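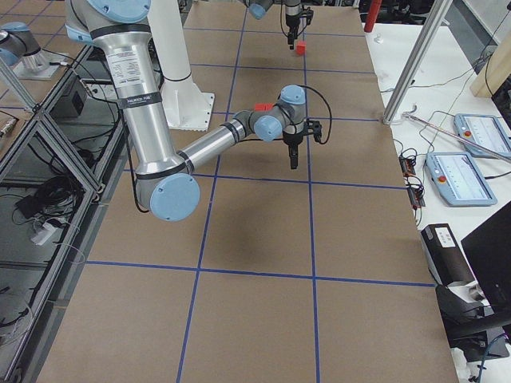
Tabletop covered in brown paper, with a grid of blue tape

Rural Income Support Technical Working Group
Minutes of the July meeting

Chair: Bongani Gumede
Represented: Imholm district office, Plirkstead district office, Zakley field unit, Rampersad Research (survey contractor), payments desk, data desk
Apologies: Plirkstead health office
Meeting opened at 9:30 a.m.

1. Minutes of the previous meeting
Accepted with one correction. Under item 4, "households below the food line" should read "households below the basic needs line." The food line is the lower of the two and was not discussed.

2. Matters arising
The revised interviewer manual has gone to all field supervisors. The section on seasonal migrants is still in draft. Plirkstead asked that supervisors keep using the old wording until the new section is signed off, so that one survey round does not carry two definitions. Agreed.

The request for a second vehicle at Zakley was turned down by the district budget office. The field unit will resubmit with fuel logs attached.

3. Household listing
Rampersad Research presented the completed listing for the three districts. It contains 3948 households. The planned sample was 2000, drawn in two stages, villages first and households within villages second.

Imholm asked how compounds with more than one cooking hearth had been handled. The contractor replied that each hearth was listed as a separate household, following the manual. Imholm noted that the previous listing treated the compound as the unit, which means average household size will appear to fall between rounds even if nothing has changed on the ground. The data desk will add a technical note to the tables and will not publish a trend line for household size.

Zakley reported that several villages on the river side were listed during planting, when many adults were away at the fields from early morning. Listing teams took the information from neighbors in those cases. The chair asked for a flag in the data file to show proxy listings. The contractor confirmed that the field exists but was not filled in by every team.

4. Eligibility scoring
The data desk reported on the first run of the scoring formula. Under the current cutoff, 1269 of the listed households qualify for the monthly transfer.

Discussion centered on the roof material question. The formula gives a metal roof a high weight as a sign of wealth. Plirkstead pointed out that metal sheets were handed out after the last flood and that many of the poorest households there now have them. Removing the question would weaken the score in Imholm, where it still separates households well. Options considered were a district-specific weight, or replacing the question with one on floor material. The payments desk was against district-specific weights on the grounds that appeals would be hard to explain to applicants.

Decision: the data desk will rerun the formula with floor material in place of roof material and report the number of households that change status in each district. No eligibility letters go out before then.

5. Payment delivery
The payments desk gave a verbal report. Mobile payments work in Imholm and in the market towns. Zakley has weak coverage away from the main road, and recipients there travel to a cash-out agent who often runs short of cash by midday. The travel cost is paid by the recipient and is not recorded anywhere in the program accounts.

Zakley proposed moving from monthly to two-monthly payments to cut the number of trips. Imholm had no objection for Zakley but did not want the change in its own district - shopkeepers there extend credit against the monthly date. It was agreed to collect information on travel time and fares before deciding. Four questions will be added to the end of the household survey.

6. Appeals
The written procedure allows an appeal at the district office only. Plirkstead asked for appeals to be taken at village level by the visiting supervisor. The chair supported this in principle but wanted a paper receipt issued in each case. Draft form to be prepared by Plirkstead.

7. Other business
The contractor asked for earlier notice of public holidays when drawing up interviewer schedules. Noted.

Actions
Data desk: rerun of scoring formula; technical note on household size
Rampersad Research: completion of proxy flag, by team, from paper records
Zakley field unit: vehicle request with fuel logs
Payments desk: draft questions on travel time and fares
Plirkstead: draft appeal receipt

Meeting closed at 11:50 a.m. Next meeting to be called by the chair when the rerun is ready.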